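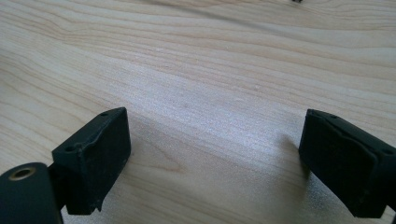
Pale wood with fine grain lines on a tabletop. Photo: Futell

FUTELL OPENS SECOND TABLE WORKSHOP IN STANDDALE AND STARTS COLLECTION SERVICE FOR OLD DINING TABLES

Brelley, August 27, 2020

Futell, the furniture repair company from Brelley, announces today the opening of its second workshop. The new workshop is in Standdale, in the former Đặng bakery building on Mill Lane, and it will work only with tables: dining tables, kitchen tables, desks and small side tables made of solid or veneered wood. Together with the opening, the company starts a collection and return service for customers who live in Standdale, Brelley and the villages between the two towns.

Until now, customers had to bring their tables to Brelley by themselves. For many people this was the most difficult part of the repair. A dining table for six persons does not fit in a normal car, and to hire a van for two days, one to bring and one to take back, could cost as much as the sanding and the new oil. With the new service, two Futell employees collect the table from the home, and they bring it back when the work is ready. If the legs can be taken off, the employees do this on the spot and mark every leg, so that each one goes back to its own corner.

"I have asked our customers many times why they waited so long to repair the table, and the answer was very often the transport," says Thu Vương, founder and managing director of Futell. "They were not against repair. They had the table for twenty years and they liked it. But it was standing upstairs, or the son with the van had moved away. So I think we should have done this service earlier, and I am glad that we can do it now."

More space for slow work

Futell has repaired 1,727 pieces of furniture since it was founded. More than half of them were tables. In the Brelley workshop the tables always needed the most floor, and they had to be moved several times a day to make place for chairs and cupboards. Moving is not good for a surface which has fresh oil on it.

The Standdale workshop has 18 fixed working places. Each table stays in one place from the first inspection until the last coat. The old bakery oven room has thick walls and keeps an even temperature, and it is now used for drying. The flour store has become the room for veneer, where sheets are kept flat between boards. The large windows on the street side have been kept, and people who pass by are welcome to look in.

Chairs, cupboards and beds will be repaired in Brelley as before. Customers who have a table and the chairs belonging to it can give everything to one address. Futell will divide the work between the two houses and will take care that the colour is the same at the end.

Bình Hà, who has worked for the company in Brelley since his apprenticeship, becomes head of the new workshop. He is responsible for the surfaces and will also do the first inspection of every table.

"With light woods you have to be patient," says Mr Hà. "A pale table shows everything. If you sand a little too much in one place, you see it in the evening when the lamp is on. Some customers ask us to make the wood completely new, and this is possible, but I like to ask them first which marks they want to keep. One lady wanted the ink stain from her daughter to stay exactly where it was. We worked around it for a full afternoon."

How the service works

Customers can register a table by telephone or with the form on the Futell website. They are asked to send the length, the width and two or three photographs, one of them showing the underside. The underside is important. It often shows better than the top what kind of wood it is, and whether the table was repaired before.

Within five working days the customer receives a written offer with a fixed price. The standard treatment costs 239 pounds for a table of up to 1.8 metres. It includes cleaning, sanding, tightening of the joints and two coats of oil or hard wax. The collection and return inside the service area are included in this price. Larger tables, tables with leaves that fold or pull out, and veneer repairs are calculated separately.

A standard treatment takes between two and three weeks. Families who have no second table can borrow one for this time. The lending tables are simple and not all of them are beautiful, but they stand firmly. A deposit of 82 pounds is asked and is given back in full at the return.

For the present situation, some rules apply to the visits in the home. The employees wear masks, they clean their hands before they enter, and they ask that only one person from the household is in the room. If a customer prefers, the table can also be put in the hallway or in the garage and taken from there. Payment is possible by card or bank transfer.

Old tables find new homes

Not every owner wants to have the table back. When a household becomes smaller, or when somebody moves to a flat, a large table is often the first thing to be given up. Futell will therefore also accept tables as a gift, if the construction is sound. They are repaired by the apprentices as part of their training and afterwards sold in a small showroom at the front of the Standdale workshop, where the bakery shop was before. Tables which are too damaged to be used again will be taken apart. The good boards are kept for other repairs, as old wood of the right thickness and colour is hard to buy.

This part of the work is led by Xuân Đỗ, who joined the company in February. She has prepared a small card for each table in the showroom. On the card one can read the kind of wood, the age as far as it is known, and what was repaired.

"People should know what they buy," Ms Đỗ explains. "If one leg is from a different table, then it is written on the card. I think this does not make the table worse. Sometimes customers look for the leg and cannot find it, and then they are pleased with us."

Two apprentices have started in Standdale this month. A third place is still open. Applications are welcome from people of any age, and previous knowledge of wood is not required, but applicants should be ready to do a lot of sanding by hand in the first year.

Evening courses from the autumn

When conditions allow it, Futell will offer evening courses in table care for small groups in Standdale. The teacher is Kirstin Dalgleish, a furniture restorer who has given similar courses in Brelley. The participants learn how to recognise an oiled, waxed or lacquered surface, how to treat water rings and small scratches, and which cleaning products should be kept away from wood. Each participant works on a sample board and may take it home.

"Most of the damage I see was done with good intentions," says Ms Dalgleish. "Somebody wanted to clean the table very well and took the kitchen spray, every day, for years. A soft cloth and a little water is enough for nearly everything. Dry it afterwards, along the grain, and put oil on it when it starts to look thirsty."

A leaflet with the same advice is available free of charge in both workshops and will be given to every customer together with the finished table.

Opening hours and visits

The Standdale workshop is open to customers in the mornings from nine to twelve, and in the afternoons by appointment. Because of the limited number of persons in the building, there will be no opening party. Visitors who want to see the working rooms are asked to telephone first.

About Futell

Futell repairs and restores wooden furniture for private households, schools and small restaurants. The company is owned by its founder, Thu Vương, and has its main office in Brelley. It uses oils and waxes without added colour wherever the customer agrees to this.

Press contact

Tươi Kiều
Press and customer information
Futell, Brelley

Interviews with Ms Vương and Mr Hà can be arranged at short notice. Journalists are welcome to visit the Standdale workshop after registration with the press office. The photograph may be printed free of charge with the credit "Futell".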